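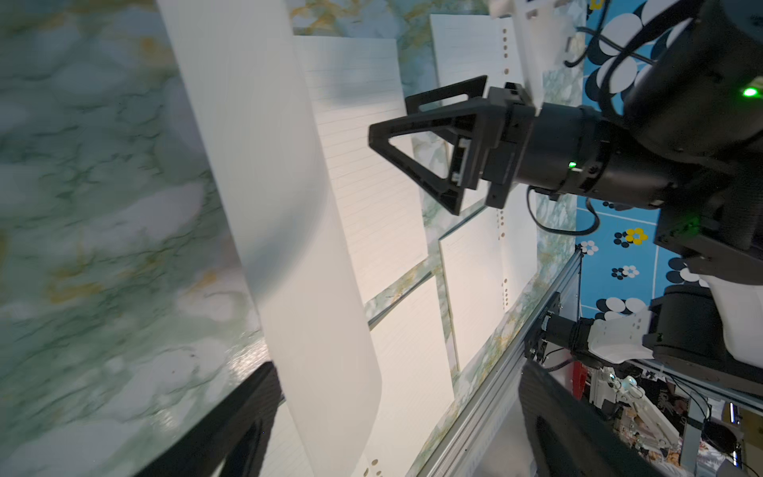
Kidney transplant in June, what do I really need for the first month home?
Posted by Muireann Keogh

Hi all, my husband finally got the call and he's having a kidney from his brother (!!) in June. We live 104 miles from the transplant center and I'm trying to get the house sorted before we go. They gave us a big binder but it's mostly about the hospital part. What did you wish you'd had at home? Also we have a cat, Lolleo, and I keep hearing different things about litter boxes.

Kieran Ó Riain
Congrats to you both! I'm 4 years out with my sister's kidney. Get a decent blood pressure cuff and a thermometer, and a notebook, because they'll want his numbers written down morning and night. I was on 29 pills a day to start with and the phone alarm saved me. Mine went off at 8 in the morning and 8 at night, and still does.
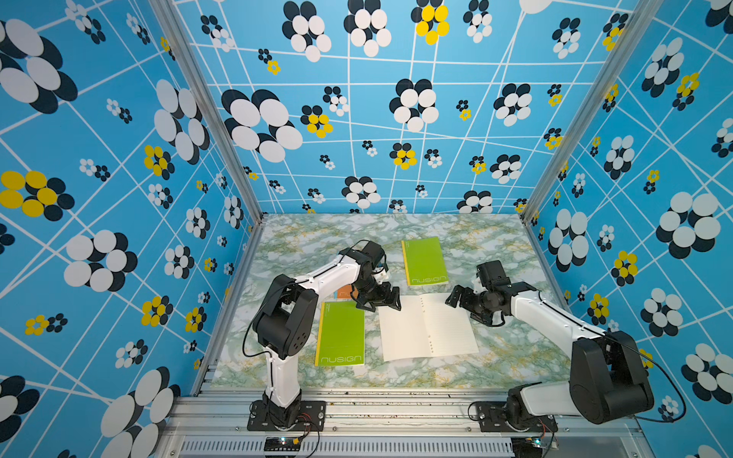 Loose sweatpants too, the incision sits right where a waistband goes. And ask about staying near the center at first. I had labs twice a week and that drive would have finished me off (the seat belt over the belly is no fun, bring a small pillow). The cat can stay, my team just said somebody else does the litter. Check with yours though.

Declan Ní Mhurchú
no grapefruit!! messes with the meds

Brendan Flanagan
Agree with Kieran on the labs. One thing to add, on lab mornings he may have to hold the tacrolimus until after the blood draw, so pack the dose and a snack in the car. I forgot mine 2 times and had to call the coordinator, who was very nice about it. Put her number on the fridge.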